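Häufige Fragen: Können Maschinen schon Werkstattarbeit?

Bei Raststead bereiten wir gebrauchte Bürorechner auf. Seit wir im Mai über Automatisierung geschrieben haben, kommen dazu regelmäßig Anfragen von Kunden, Bewerbern und anderen Werkstätten. Die Antworten hat Antonina Romaniuk zusammengestellt, fachlich durchgesehen hat sie Cosmin Pascu.

Arbeiten bei Ihnen Roboter?
In der Aufbereitung nicht. Prüfen, Zerlegen und Bestücken ist bei uns Handarbeit. Automatisch laufen nur das Löschen der Datenträger und der Belastungstest, beides reine Software.

Was können Roboterarme heute zuverlässig?
Gleiche Teile aus gleicher Lage aufnehmen und an gleicher Stelle ablegen. Schrauben geht ebenfalls gut, wenn die Position bekannt ist. Schwierig wird es bei wechselnden Gehäusen und bei allem, was weich ist oder nachgibt.

Wie sieht es beim Umbau von PCs aus?
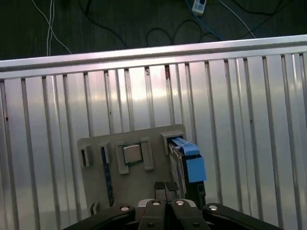
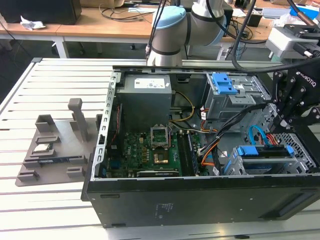 Der Umbau eines Rechners besteht aus vielen kurzen Handgriffen, und sie sind sehr unterschiedlich schwer. Ein Laufwerk im Einschub ist für einen Greifer die dankbarste Aufgabe. Die blauen Kunststoffteile am Laufwerk geben ihm etwas Festes zum Anfassen, und eine graue Halterung, in der Prozessor und Speicherriegel ihren Platz haben, nimmt ihm das Suchen ab. Im offenen Gehäuse sieht es anders aus: Dort laufen die Kabel schräg über die rechte Seite der Hauptplatine, und bei jedem Modell liegen sie anders. Den Prozessor halten wir für den heikelsten Schritt. Er muss gerade in den Sockel, ohne Druck, und ein verbogener Kontakt kostet im Zweifel die ganze Platine.

Wie lange braucht ein Mensch dafür?
Percy Espinoza tauscht bei uns Speicher, Laufwerk und Prozessor in 11 Minuten, Sichtprüfung inbegriffen. Neue Kollegen brauchen anfangs 20 Minuten.

Lohnt sich ein Roboter für eine kleine Werkstatt?
Für uns derzeit nicht. Im letzten Quartal hatten wir 437 Geräte aus 12 Baureihen. Jede Baureihe müsste einzeln eingerichtet werden. Wer große Mengen eines einzigen Modells bearbeitet, rechnet anders.

Und im Haushalt?
Saugen und Rasenmähen sind gelöst, soweit nichts im Weg liegt. Wäsche falten oder eine Spülmaschine einräumen gelingt in Vorführungen, im Alltag einer normalen Wohnung würden wir uns darauf noch nicht verlassen.

Fallen bei Ihnen Stellen weg?
Nein, geplant ist nichts dergleichen. Wir suchen weiterhin Leute für die Montage. Bewerbungen gehen an Paraschiva Roman.

Kann ich die Werkstatt besichtigen?
Ja, nach Anmeldung im Büro, vormittags ab 9 Uhr. Bitte feste Schuhe tragen.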